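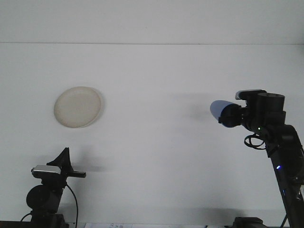
Cup in the gripper, plate off to the left.

Setting a speed limit for carry moves in Cimar

This page covers the carry profile, which caps joint speed while the gripper is holding something. You need Cimar installed and a working Tarkham driver. Do the steps in order.

1. Start the driver and wait for the ready message. If it stops at "waiting for bus," restart the Berkavent bridge first.

2. Open carry.yaml and set max_joint_speed to 56. The value is in degrees per second. The default of 131 is meant for moves with an open gripper.

3. Set hold_check to 1,000. The planner will wait that many milliseconds after the fingers close before it accepts a new goal.

4. Load the profile on the arm that does the carrying. The other arm can stay on the default profile, but it still has to be listed in the file or the collision check will skip it.

5. Close the gripper on a light object such as a plastic cup, lift it clear of the table, and send a hold command. Watch the joint plot for drift.

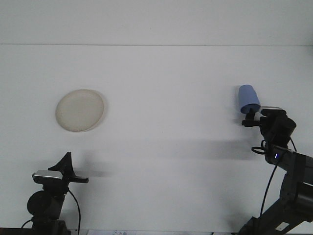
6. Send the place goal. Keep the approach height well above the rim of the plate on the first run. If the planner rejects the goal, raise retries to 2 and send it again.

7. Save the profile under a new name. Updates to Cimar overwrite carry.yaml.

Next: Logging joint data with Quezada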